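Ticket: Closet rod sagging and pulling out of wall, main bedroom
Product: Plallow wall-mounted closet system, 70-inch rod with center bracket
Purchased from: Clanlow Home, Tapley store
Status: Resolved
Priority: Normal

Customer report

The rod in the main bedroom closet has started to dip in the middle. The left end cup is coming away from the wall and there is a gap behind it wide enough to slide a coin into. The system was put up in June by the previous tenant, so I don't have the receipt, but the installation sheet was left in a kitchen drawer. The shelf above the rod looks level. The clothes are on the bed for now and I would like to know if I can fix this myself or if I need new parts.

Support reply

Thank you for the details. Please check the following and write back with what you find.

Take everything off the rod and off the shelf. Look at the rod from the side and see if it stays bent with no weight on it. A rod that goes back to straight can be used again.

Remove the left end cup and look at the screws. The kit comes with long screws for studs and short screws with plastic anchors for drywall. Let us know which kind is in the wall.

Check whether the center bracket is fitted. It is a separate piece that hooks under the shelf and holds the rod from below. Any rod longer than 29 inches needs it.

The weight limit for this rod is 100 pounds, spread evenly, with the end cups in studs and the center bracket in place. With drywall anchors the limit is lower and is printed on the back of the installation sheet.

Customer update

Rod goes back to straight when it is empty. I rolled it on the floor and it does not wobble.

Left cup has the short screws. One of the anchors came out with the screw and left a ragged hole. Right cup has the long screws and is solid.

There is a center bracket, but it was fastened to the shelf only. The hole in the bracket where a screw should go into the back wall is empty. When I push down on the bracket it swings.

I ran a stud finder along the wall. The closest stud to the left cup is 3 inches too far toward the door, so the cup can't reach it.

Support reply

That explains both problems. The loose bracket let the rod dip, and the dip pulled sideways on the left cup until the anchor gave way. The rod itself does not need to be replaced.

For the left side, do not put a new anchor in the same hole. Cut a length of one-by-four board long enough to reach from the corner past the stud. Screw the board into the stud and into the corner framing, check it with a level, then screw the end cup to the board. The rod may need to be trimmed by the thickness of anything added at the end. Measure again before cutting.

For the center bracket, drive a long screw through the empty hole into a stud. The bracket can slide along the rod, so it does not have to sit at the exact middle.

Customer update

Board is up and painted to match. I hit the corner framing on the second try. Bracket is moved over to the stud, a little right of center, and no longer swings. Rod did not need trimming, as the board is on the back wall and the cup sits on its edge block the same way as before.

I put half the clothes back and left it overnight. No dip and no gap at the cup.

One more question. A lot of my hangers are mixed types and some of the heavy wood ones are what I had bunched on the left. Does it matter? I am sorting through the plastic ones now and will get rid of a few.

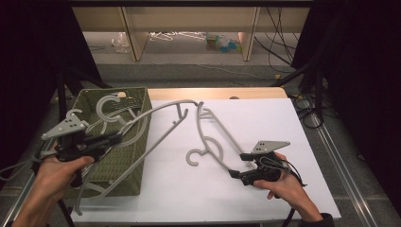
Attachment 1: long gray plastic hangers and the green basket.

Support reply

Plastic hangers are fine on this rod. The type matters less than where the weight sits. Keep coats and other heavy items near the end cups or close to the center bracket, and put shirts in the open stretches between. Wood hangers add up when there are a lot of them, so count them toward the limit.

Check the screws on the left cup again after a couple of weeks. New boards can shrink slightly and the screws may need a quarter turn.

Customer update

Everything is back in except the winter coats, which went to the hall closet on a Mosa hook rail I already had. Checked the left cup this morning at 7:30 and tightened one screw. The other was snug. Rod is level. You can close this.

Support note

Closed at customer's request. Cause: center bracket not fastened to wall, left end cup on drywall anchors. No parts sent. Reopen by replying to this ticket.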